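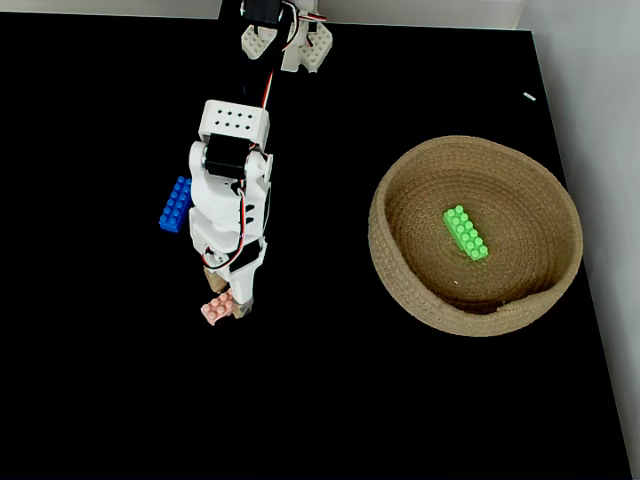
A pink brick and a blue one. A dark surface shows up both colours.

How to sort a mixed tub of building bricks (without buying a storage system first)

Home > Toys and play > Sorting and storing
Last updated November 27, 2021

Most guides to sorting building bricks begin with a shopping list. You are told to get a wall of little drawers, a label printer and a set of stacking trays, and by the end of it you've spent more on plastic boxes than you did on the bricks. I have my doubts about nearly all of it. I bought the drawers once, a Truvo cabinet, and filled them neatly, and by the following July everything was back in one tub with a layer of fluff at the bottom.

What follows is the method I ended up with. It is duller than the ones in the videos and it takes an evening or two.

What you need

A table, or a clear bit of floor if your knees are up to it
An old bed sheet
Five or six containers of any kind (ice cream tubs, shoeboxes, mixing bowls)
Zip bags
A good lamp
A blunt table knife, or a proper brick separator if you have one

If your table is pale, put something dark over it. The white, yellow and pink pieces vanish on a pale top, and you will sweep half of them on to the floor with your sleeve. Black and dark grey pieces have the opposite problem, so do those last, on the sheet.

Step 1: Tip out less than you think

Spread the sheet and tip out a couple of handfuls. The usual advice is to empty the whole tub so that you can "see what you've got". What you've got is a heap, and you can't use the table until it has gone. Work in small batches and leave the rest in the tub.

Step 2: Take out what isn't a brick

Hair grips, coins, raisins, jigsaw pieces, half a crayon. Put these in a bowl and deal with them afterwards. Anything cracked or badly chewed goes in the bin now. You won't mend it.

Step 3: Pull apart what is stuck together

Do this before you sort. Long bricks will come off each other if you rock them end to end. Thin plates are the awkward ones. Slide the knife in at a corner and twist gently, and keep your fingers out of the way. I've seen people recommend teeth. The marks don't come out, and neither does the chip in your tooth.

Putting stuck plates in the freezer is another popular tip. I tried it with a dozen pairs and could find no difference apart from cold fingers.

Step 4: Decide between colour and shape

Every guide has an opinion here and most of them are too sure of themselves.

Sorting by colour is quick and looks lovely. Small children can help with it. The trouble comes when you want one particular little piece and it is somewhere in a box of others in exactly the same colour. Your eye is good at picking a pink brick out from among blue ones. It is poor at picking a small blue brick out of a box of blue.

Sorting by shape is slower and looks a mess, but finding things is far easier afterwards. If anyone in the house builds from instructions, I would go for shape. If they mostly make towers and rainbows, colour is fine and you can ignore the people who say otherwise.

Step 5: Start with very few groups

For shape, I use these:

Ordinary bricks, full height
Flat plates
Slopes and curves
Wheels, axles, windows, doors
Figures and their bits
Everything else

"Everything else" will be the fullest. Leave it alone for the first evening. Only split a group when you have got annoyed by it more than once, and split it in two, no finer. The drawer systems go wrong at this point: they give you dozens of empty compartments and you feel obliged to fill them.

Step 6: Check for strays from other makes

Second-hand tubs are nearly always mixed. The lot I did last came from a car boot sale in Pollow, sold as "1,000 pieces, all genuine". I did count that one, out of spite, and there were 590. A fair few were a cheaper make that gripped so loosely the walls leaned.

To test a brick, press it on to one you trust and hold the pair upside down. If it drops off, it goes in a separate bag. Loose ones are all right for play food or the sandpit.

Step 7: Put them away somewhere low and wide

Shallow beats deep. A deep tub gets tipped out, however nicely you ask, and a shallow one gets stirred with a hand. Under-bed boxes are good. So are old drawers. Lids are worth having only if you need to stack, as they tend to come off on day one and live behind the sofa.

Labels: masking tape and a pen. For anyone who can't read yet, tape one sample piece to the front of the box.

Should you wash them first?

Only if they are sticky or smell. Warm water, washing-up liquid, a sieve, then spread them on a towel overnight, studs down so the water runs out. Don't put them in the tumble dryer, and keep anything with stickers, metal or a battery out of the water altogether. I wouldn't bother with the special toy-cleaning sprays.

How long does it last?

Not long, if there are children about. My own boxes drift back together over a month or so and I have stopped minding. Because there are only six groups, putting it right takes one sitting with the radio on.

Small parts warning: keep the little pieces away from under-threes, and check under the table when you finish. The sheet will not have caught all of them.

Next in this section: Jigsaws with missing pieces, and whether they are worth keeping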